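Folding Tips I Picked Up at a Robot Open Day

I went to the open day at Cullora, up in Voltville, expecting to stare at machines for an hour and go home. I came back with a page of laundry notes! They teach their robots housework by having people do the chores with hand-held grippers, one in each hand, and when you only have two "fingers" per side you find out fast which of your folding habits are sloppy.

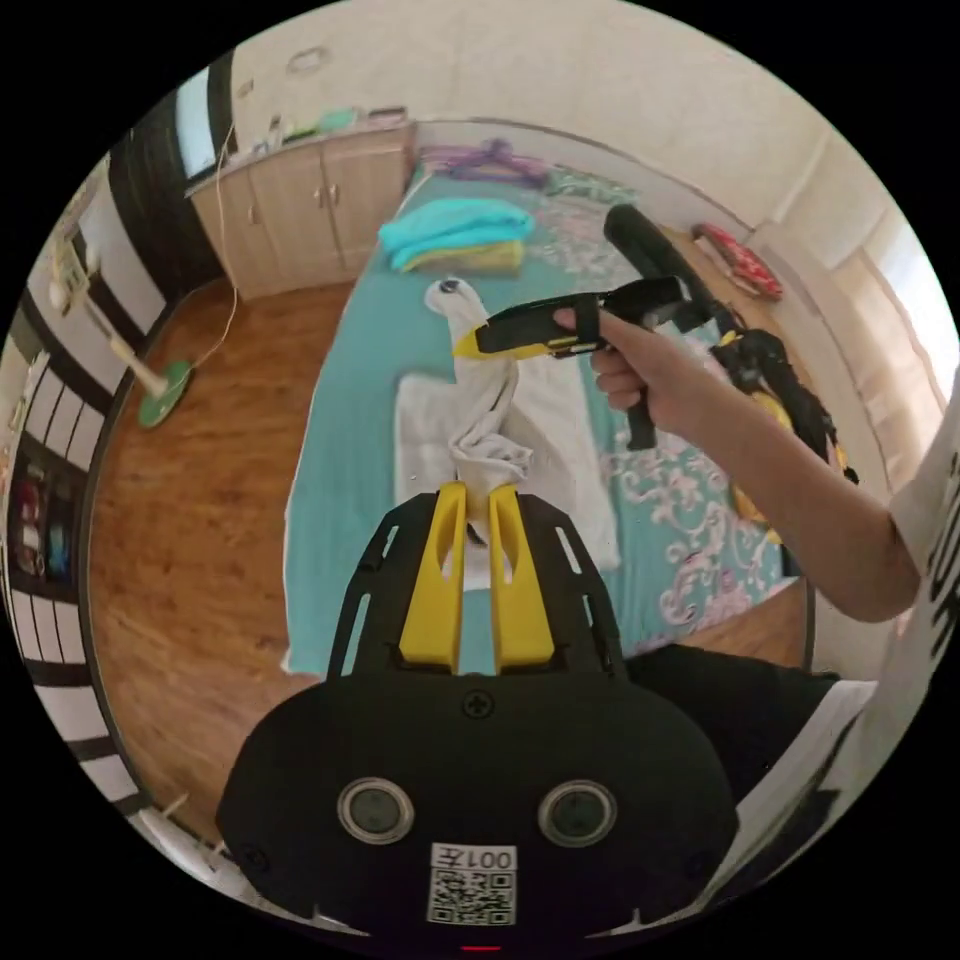

Voltville, October

Towels were the big lesson, and the bed is the place to do them. A white towel spread flat on the sheet gives you a clean, pale work surface, and anything you set on it is easy to grab again (I've been doing this at home ever since, with an old bath sheet).

Ritva Toivonen gave the folding talk, and these are my notes from it:

Pinch near a corner, never in the middle of the cloth. A middle pinch bunches everything up and you start over.

If a cloth has twisted into a rope, hold one end and let the other rest on the bed. Turn it back slowly until it falls open. Shaking only tightens it!

Stack folded towels at the far half of the bed so your elbows stay out of them. Five to a pile is plenty.

Gather the hangers before you start. They tangle the moment you turn your back.

I tried the grippers myself and needed 12 minutes for one hand towel, which Clive Lockwood kindly called "a solid first go." My second was better, though the hem still came out crooked. Wear short sleeves if you get a turn, and go before noon while the line is short.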